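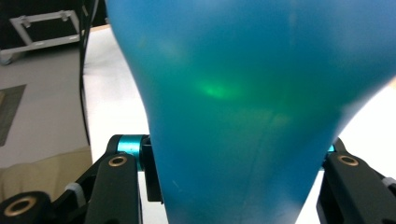

Nikau Katene dice que con agua tibia y paciencia sale todo, que los productos son tirar el dinero y que llevo años complicándome la vida con los tableros blancos. Pues mira, le doy la razón a medias, porque hay manchas y manchas, y las marrones (salsa, café, chocolate, lo que sea que alguien haya decidido merendar encima) tienen su propio carácter.

## Limpiar manchas marrones de una superficie blanca mate

Lo que uso yo:

- 300 ml de agua tibia
- unas gotas de lavavajillas suave, del que tengas
- 2 paños de microfibra, uno para mojar y otro para secar
- una tarjeta de plástico vieja (la mía es de Endodum, caducadísima)
- bicarbonato, por si acaso

### Primero, en seco

Me costó años aprender esto. Yo llegaba con el paño chorreando y convertía cuatro migas en una acuarela preciosa que luego había que perseguir por todo el tablero. Ahora paso la tarjeta casi tumbada, sin apretar, y voy empujando las migas hacia la mano. Si la mancha va en rayas, sigo la dirección de las rayas, nunca de través. ¡Y nada de soplar, que acaba todo en el suelo!
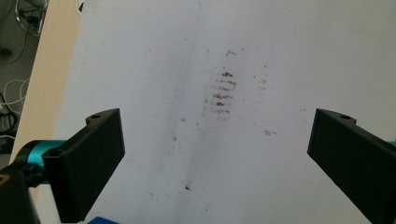
*Rayas marrones y motitas sueltas sobre el blanco.*

Ojo con el material. Si lo tuyo es papel o cartulina, quédate en el paso en seco y, como mucho, prueba con una goma blanca de borrar. El agua lo ondula y ya no hay vuelta atrás. Si es un tablero rígido, adelante, pero haz antes una prueba en una esquina que no te duela.

### Después, con el paño

Mezclo el agua con el jabón, mojo el paño y lo escurro muchísimo, hasta que me canso. Lo apoyo encima de la mancha y cuento hasta 42, sin frotar todavía. ¿Por qué 42? Porque sí, es lo que tarda en aburrirme. Luego doy pasadas cortas desde fuera hacia dentro, doblando el paño cada vez para usar una cara limpia. Las motas aisladas las dejo para el final, una a una, con la punta del dedo envuelta en el paño, 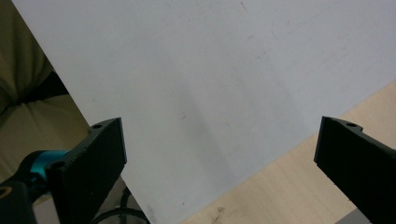
porque suelen ser las más tercas y, si vas con prisa, las extiendes. Para ésas preparo una pastita de bicarbonato con muy poca agua y la dejo puesta mientras recojo lo demás. Los acabados mate se quedan con brillos si frotas fuerte, así que mejor repetir dos veces con suavidad que rascar una.

Para terminar, una pasada con agua sola y otra con el paño seco. Si la mesa de debajo es de madera clara, levanta el tablero y seca también ahí, que el agua se cuela por el borde y deja cerco. Y guárdalo de pie, cuando ya no notes humedad al tocarlo.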